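3.2 Sorting surfaces and small personal accessories

The second group of households differed from the first mainly in where the sorting was done. In the Prastden interviews, most participants kept hair accessories and bracelets in a bathroom drawer and sorted them at the drawer itself, one item at a time. In Lundside, the bed was the usual work surface. Items were tipped out onto the sheet, spread by hand, and returned to a container in an order that participants found hard to state in advance but followed with some regularity once they began.

We recorded 112 sorting sessions across both sites. Of these, 76 used a bed as the main surface; the remainder used a desk, a dresser top or the floor. Session notes were coded by the first author and checked by Josée Hiebert, using the surface categories set out in Section 2. Disagreements were confined to sessions that moved from one surface to another partway through, and these were assigned to the surface on which the last item was handled.

A bed has two properties that matter for this task. It is soft, so round beads do not roll far, and it is large, so items can be spread without overlap. It also has a drawback noted by several participants: a printed sheet makes small items harder to find. Pastel beads on a floral print were named most often as the items that were overlooked. Figure 2 shows a layout of the kind discussed in this section, with a low-walled tray near the center of the bed, hair accessories and two bracelets inside it, and further bracelets on the sheet.

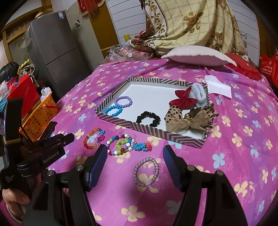
Figure 2. Bracelets and hair accessories on a floral sheet, with a rectangular tray covered in chevron striped paper.

Container choice was less varied than we had expected. Open trays and shallow boxes were preferred over jars and zippered pouches, and participants gave visibility as the main reason. A shallow tray does, however, fill quickly when it holds bulky items. One large fabric bow can take up the space of several bracelets, and it tends to hide whatever lies beneath it. Sutter's earlier work on drawer organization describes the same effect for scarves and belts, and her term "cover item" is adopted here for any accessory that conceals another when both are laid flat.

Cover items were placed in one of two ways. Some participants put them in first, against a wall or in a corner, and fitted the smaller pieces into the space left over. Others held them back until the end and laid them on top. The first method took longer but led to fewer re-sorts in the week that followed. The second was more common among participants who sorted daily — for them, the tray was a temporary holding place and the order inside it was of little interest.

Bracelets raised a separate question, whether to group by color or by construction. Beaded bracelets on elastic cord were grouped by color in most sessions. Woven bracelets were more often kept together as a type, even when their colors matched a beaded piece close by. Mixed designs, such as a woven band with a single bead attached, were the least stable category. In 17 sessions a piece of this kind was moved between groups at least once before the participant settled on a place for it.

Two commercial organizers, Pascual and Flanex, were offered to the Lundside households as alternatives to their own containers. Both have fixed compartments. The Pascual insert was accepted for bracelets but rejected for scrunchies, which had to be compressed to fit and sprang out when the lid was opened. The Flanex insert has wider compartments and handled scrunchies well, although clips slid about in it when it was carried. Most households returned to an open tray before the second visit. Roswitha Sutter (personal communication, December) reports a similar return to open containers in a set of kitchen drawers fitted with dividers.

The effect of surface color was not controlled in either site, and the figures given above for overlooked items rely on participant reports. A comparison using plain and printed sheets is described in Section 4.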